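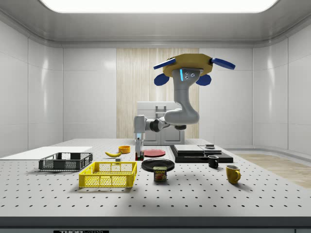

Pendo Mabula objected, on reading a draft of this section, that nobody buys a simulator for its looks, and that a reviewer who spends a paragraph on ceiling lights has run out of things to measure. We had not run out. The objection is noted, and the paragraph has been moved to the end, where it can do less harm.

4.2 The bundled tabletop environment

Skekulier is sold as a simulation package for manipulation work, licensed by the seat and renewed every 365 days whether or not the seat has been sat in. The base licence includes the physics engine, a scene editor and one ready-made environment, which the vendor calls Cerari. Two paid add-ons, Muli (grasp planning) and Trotness (batch evaluation), were included in our trial. All results below were obtained with the default Cerari scene, shown in Figure 3, with no changes to the lighting or to the starting positions of the objects.

Figure 3. The Cerari scene at reset. The arm is mounted on a perforated table with the four-fingered gripper raised clear of the crates, plates, mugs and other objects.

The choice of objects is sensible. A plate lying flat is a miserable thing to grasp, and two of them, one in front of the other, allow a planner to be miserable twice. The mugs have handles on opposite sides, so a policy that has merely learned to come in from the left is found out early. The banana is the usual banana. We have yet to review a product in this category that did not supply one, and we suspect that a whole generation of grippers will go out into the world superbly prepared for fruit salad.

We ran 1302 pick attempts, divided among the objects by the Trotness scheduler according to a rule that its manual describes as "balanced" and does not describe further. An attempt was scored as a success if the object was lifted clear of the table and held until the timer ran out. With Muli switched on, the success rate over all objects was 78 per cent. With Muli switched off and our own planner in its place, it was 70 per cent. We would have preferred these numbers the other way around, having written the planner ourselves.

Most failures were dull. The fingers closed a little early, or the plan was rejected because the elbow would have passed through the table. The plates accounted for a large share of the rest. A smaller group of failures was more colourful: the tiny cube, when pinched at one corner, left the workspace at a speed that we do not believe any real cube has attained. The vendor's support desk replied promptly that this was a known contact stiffness issue and suggested a smaller time step. The smaller time step cured the problem and made everything else slower, so we put up with the cube.

Documentation is uneven. The scene editor has a good tutorial with worked exercises. The gripper model has a single page, on which the joint limits are given in degrees in the table and in radians in the text beneath it, with the same values. We lost an afternoon to this and mention it for the benefit of other laboratories with afternoons.

As to appearance, the glossy walls and the large ceiling panel are rendered with some care, and the reflections add to the cost of every image. Users training on joint states alone can turn rendering off and will miss nothing. Users training on images should vary the lighting themselves, as the default setting is the same at every reset. Mabula maintains that this could have been a footnote.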